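Lekota: table tidying, version 2

README

Hi, and thanks for downloading this! Lekota is my collection of short table tidying episodes. Things get put on a table in a mess, then they get sorted, stacked or moved to where they belong, and I write down what was supposed to happen. I started it in March with a much smaller list of things and a folder structure I'm embarrassed by, so if you still have version 1 somewhere, please delete it and use this one. The names of the items changed and the two don't mix.

What you get

There are 300 episodes in the folder called episodes, and a file called items.csv with the 46 things that can turn up on the table. Every episode has its own little text file with the starting layout, the goal and my comments. The comments are the part I enjoyed writing most and they're also the messiest, so read them like you'd read notes stuck on a fridge. Some are one word. One is a whole paragraph about bowls.

The things themselves are what you'd find in any kitchen or on the shelf next to it: bowls, cups, lids, sponges, a few bits of play food, napkins, small boxes. I went for a lot of pale colors (cream, white, soft yellow) on purpose. Bright red and blue are easy to tell apart and I wanted the kind of crockery people really own, where the cup and the saucer and the butter dish are all the same shade of nearly white. Fair warning, this makes labeling slow! I went through the cream items twice and still found a lid marked as a saucer.

The table

I get asked about the table more than about anything on it. It's dark gray, smooth and a little bit shiny, so you'll see soft highlights on it, and those move when the light changes. I tried a tablecloth early on and hated it. It bunched up whenever something got dragged, and then half my comments were about the cloth. The bare top wipes down in seconds and pale dishes show up nicely against it.

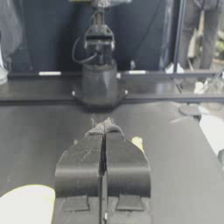 Crumbs and smudges are another matter. I wipe the top between sessions, and between episodes only when I remember, so don't treat a speck as an item. If it isn't in items.csv, it isn't part of the task.

How a layout is made

Lajos Hajdu and I take turns setting the table. One person puts things down, the other writes the goal without any discussion, and I think that's why the goals sound so different from each other. Lajos writes things like "cups left, rest right". I write "please put the cups together and leave the sponge alone". I left both styles in. If you want them all in one style, there's a column called goal_short that I filled in afterward for 100 of the episodes, and I'd love help with the others.

A goal counts as done when every item it names is where it should be. Crooked is fine. Upside down is not fine for cups, and doesn't matter for lids.

Labels

done: everything named in the goal is in place
partly: at least one named item is in place
not done: none of them are
odd: I couldn't decide, see the comment

Please do look at the odd ones before you throw them out. A bowl sitting half on a napkin when the goal says "on the napkin" is a real question, and I changed my mind about it more than once.

Known problems

The item called small_box_b went missing partway through and was replaced by one that's a touch taller. Both have the same name. Sorry!

Lids don't always have their matching container on the table. Goals that say "put the lid back" only use pairs that are both there, or they should. Tell me if you find one that doesn't.

Things close to the viewpoint can be large and blurry, and others are partly hidden. I only list an item as visible if I could name it without checking the layout notes.

Changes since version 1

New item names, all lowercase
Goals moved out of the file names and into the text files
Napkins added
Tablecloth episodes removed

Using it

Use it for whatever you like, and mention Lekota if you publish something. Corrections to the labels are very welcome, and the episode name plus one line is plenty.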